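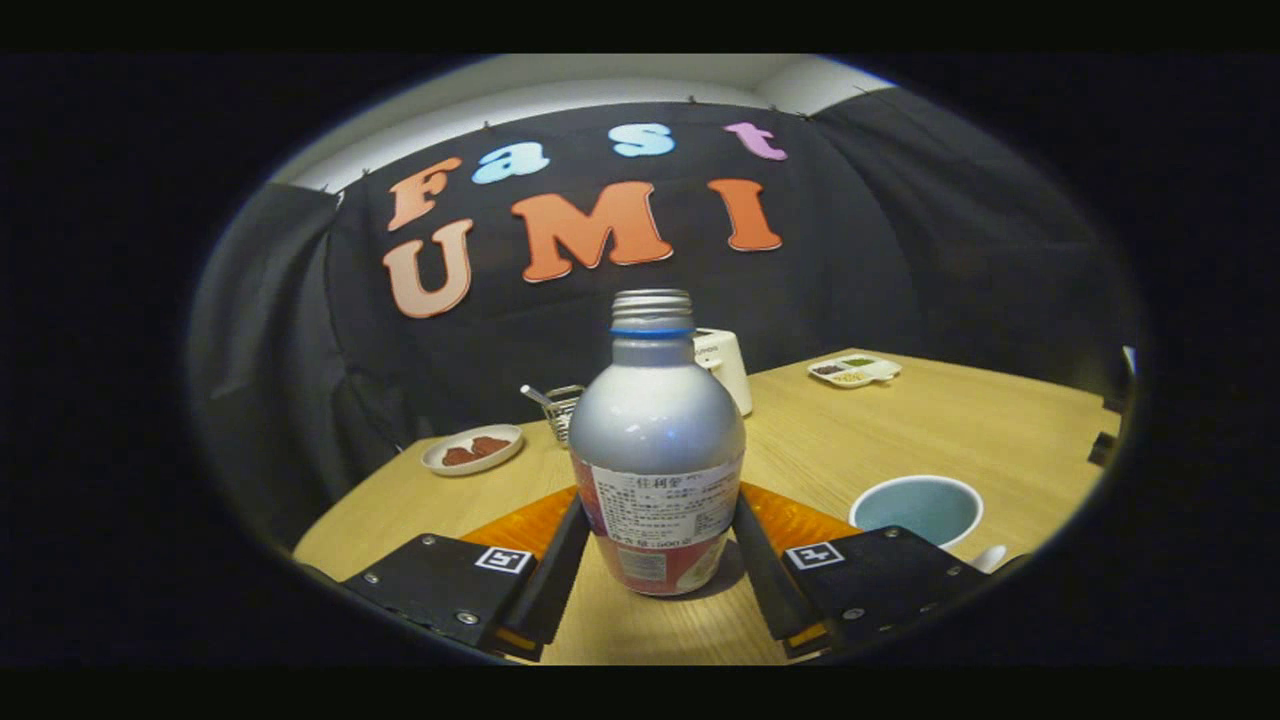 Can a Machine Clear the Table Yet?
Final report, Household Tasks Project
Tatsuya Takeda and Rhys Hollis
Friday, July 1, 2022

1. What we set out to do

When we started in March, the plan was to answer a simple question: if you bought a robot arm tomorrow, could it do the small jobs that fill up a kitchen after breakfast? We left out cooking, folding and anything with hot water. We wanted the dull stuff, like picking up a bottle, moving a cup or putting a saucer where saucers go.

Our reading had left us expecting a yes. Demo videos make the work look nearly finished. After a semester of trying it ourselves, we think the answer is no, or at least not in a home where people actually live.

2. How the work is taught

We used the hand-held method. A person carries a two-finger gripper with a camera on it and does the chore, and the recordings are used to train a controller for the arm. The square markers on the gripper let the software work out how far apart the fingers are. The wide lens takes in most of a tabletop at once, but it bends straight edges badly, and we never settled on how much that hurt the results.

The method is cheap and quick to learn. It also hides something. The person holding the gripper is doing the thinking. A human hand knows to slow down near a bottle with no cap on it, and knows that a saucer with food on it has to stay level. None of that is written down anywhere. The controller has to pick it up from watching, and we are not convinced ours did.

3. The test

We gave the controller 62 tries at one task: grasp an upright bottle, lift it, and set it down on a marked spot. A try counted only if the bottle ended up standing and nothing else on the table had been touched. That second rule caused some argument between us. Rhys felt it was too strict for a first project. Tatsuya's view was that a person who knocked over a cup every time they reached for the milk would be asked to stop helping.

On a bare table the arm did fairly well. With other dishes set out, roughly half the tries failed. The usual failure was a finger brushing the bottle before the grip closed, which turned it or tipped it. Small, low things nearby were the next problem. We stopped the arm by hand 8 times because it was headed for a cup.

4. Time

A good try took much longer than a person would need, even a bored one. Setup made it worse. The bottle had to go back to its starting place, and twice we lost most of an afternoon to calibration. Add our own hours and the robot was a way of turning one chore into 3.

5. What we would tell a buyer

Wait. The sales page for the Clandura arm talks about "everyday help at home," and we found nothing in our tests to support wording like that. A shop floor may be a different matter, with the same bottle in the same place all day, but we didn't test one and won't guess.

6. Limits of this report

We had one arm, one gripper and one kind of bottle for the scored tries. A better-funded team would do better. We would still like to see their failures listed next to their videos – all of them, with the table left as messy as they found it.

The trial log and our scoring sheet are in the appendix. Tries 2 and 8 were scored again after we disagreed about whether the cup had moved.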